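Color on the Table: Plates, Wood and One Plant
Gallery
Posted by Hamish Treloar
Saturday, February 17, 2018

This page goes with the notes on everyday tableware that I started in December. Several readers wrote to ask how I mix plates of different colors, and whether a wood top needs anything under them. I have put the answers together here with the gallery so they are easier to find.

Why not a matching set
I used to own a matching set from a store in Drinville. It was white, and it was fine until the store closed and the pieces started to chip. After the third or fourth break there was no way to replace anything. Since then I have bought plates one at a time, in solid colors, and a broken one is no great loss. The replacement can be any color.

How I choose colors
I look for strong colors and then add one pale one. Pink and orange are both loud, and they do well next to each other. Blue and dark green calm them down. The pale one is the plate people reach for last, but the others look better with it around. I don't buy patterned plates. Tobias Mahmoud does, and his table looks good too, but he has more patience for arranging it than I do.

Plain round plates with a raised rim suit us best. The rim doesn't have to be high. It keeps a little sauce where it belongs and gives your fingers something to hold when you carry the plate.

Wood underneath
Butcher block is the best background I know for bright plates. The stripes in the grain are light enough to let dark colors stand out, and a pink or orange plate warms it up. A tablecloth hides all that, so I stopped using one.
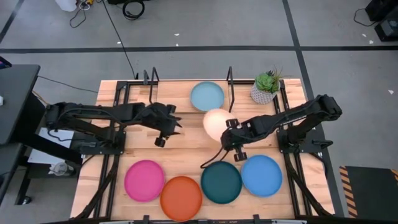
The other thing about a wood top is that it needs looking after. I wipe mine with a damp cloth after meals and dry it right away. Oil goes on a few times a year, a thin coat, left overnight and buffed in the morning. Hot pans go on a trivet. Small scratches can be sanded by hand along the grain and oiled again.

Spacing
A loose row is easier to live with than a straight one. When I line plates up with care, any plate that gets nudged looks wrong. If they start out uneven, they can be moved all through the day and still look all right. I leave the middle of the table open for whatever is being used.

Something round
Tobias got me into the habit of putting a single round object near the middle. He uses an orange or a grapefruit. A ball does the same job and doesn't spoil. A soft color such as peach works well because it doesn't compete with the plates.

The plant
A small succulent in a white pot belongs toward the back, in a corner, where sleeves won't catch it. Faceted pots look sharper than round ones next to so many circles. Water it when the soil has dried out all the way through, and less often in winter. Give it a window for most of the week and bring it to the table when you want it there.

Storing mixed plates
Stack by size, with the heaviest at the bottom. I put a square of felt between plates, cut from a roll I bought at Esposito in Plomton for 15 dollars. It has lasted two years and there is plenty left. Paper towels work too but they slide.

I keep the dark colors low in the stack. There is no good reason for this and you can ignore it.

Where to look
The Saturday market in Brarkthorpe has loose plates most weeks, usually in boxes under the tables, so ask before you decide there are none. Thrift stores are cheaper but you have to go often. Run a finger around the rim before you pay. Chips are easier to feel than to see, and a chipped rim gets worse in the dishwasher.

Odd questions from the mail
Do the colors fade? Mine haven't so far, though I wash the brightest ones by hand.
Can you mix sizes? Yes. Put the big ones toward the ends.
Do you sell any? No. Try the market.

Tobias is sorting through his bowls at the moment and has promised me a look at them when he is done. Those will get a page of their own.

More galleries: Mugs and Hooks | Kitchen Shelves | Trays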